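Preparing a Desktop Computer for Refurbishment: Guidance for Bench Learners

Costbridge Reuse Workshop
Reviewed each May by Thirumalai Poojary, Workshop Supervisor

Scope
These instructions apply to full-size desktop towers received for refurbishment or for the recovery of parts. They cover the work from booking in to the first internal inspection. Laptops and all-in-one machines are dealt with in a separate sheet. Learners must have completed the bench safety induction before opening any case.

Before you begin
Check that the job card matches the tag on the machine. If the tag is missing, take the tower back to the intake desk and do not assign a number yourself. Last year the workshop booked in 3,905 items, and a tower without a tag is very difficult to trace once it has left the desk.

You will need:
A cross-head screwdriver
An anti-static wrist strap
A lidded tray for screws
A soft brush
The job card and a pencil

Step 1. Disconnect the machine
Switch the tower off at the rear, where a switch is fitted, and remove the mains lead. Unplug the monitor, keyboard and any other leads. Press the front power button once and hold it for about 8 seconds. Never open the power supply unit itself, whatever its condition.

Step 2. Remove the side panel
Lay the tower on its side with the removable panel facing upwards. On most cases the panel is held by two screws at the back edge. Place these in the tray straight away. Slide the panel towards the rear and lift it clear. Should it stick, look for a latch or a third screw before applying force. Store the panel upright in the rack, tagged with the job number.

Step 3. Put on the wrist strap
Clip the strap to bare, unpainted metal on the chassis. Keep it on until the panel has been refitted or the board has been bagged.

Step 4. Inspect the interior
Look over the whole case before unplugging anything. Record on the card which main parts are fitted and which are missing. Processors and memory are often taken out by the previous owner, and an empty socket must be entered as such. Keep fingers and tools away from the contacts of an open socket. Where power cables run across the middle of the case, move them aside gently and do not pull on the connectors. Brackets found detached are to be kept with the machine.

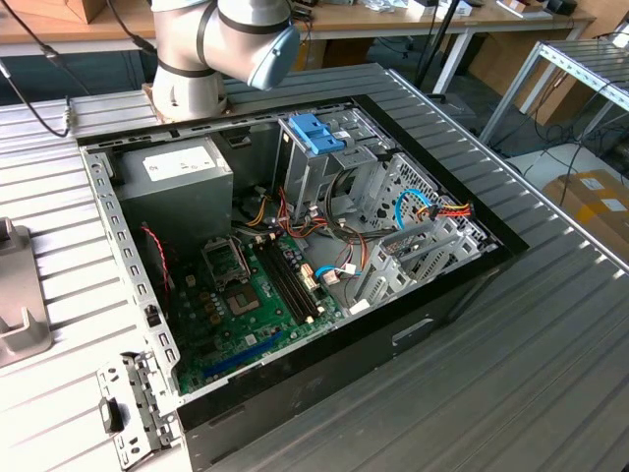 Step 5. Label the cables
Fix a paper label to each data cable and write on it the connector it came from. Power cables need no label unless an adaptor has been used. Release any connector that has a clip by pressing the clip first.

Step 6. Remove dust
Brush loose dust away from the board and out of the vents. Do not use a household vacuum cleaner. Heavily soiled machines go to the extraction cabinet.

Step 7. Complete the card
Sign the card and pass it to Chia-jung Tsang at the testing bench. Drives are not to leave the workshop until the erasure record has been countersigned.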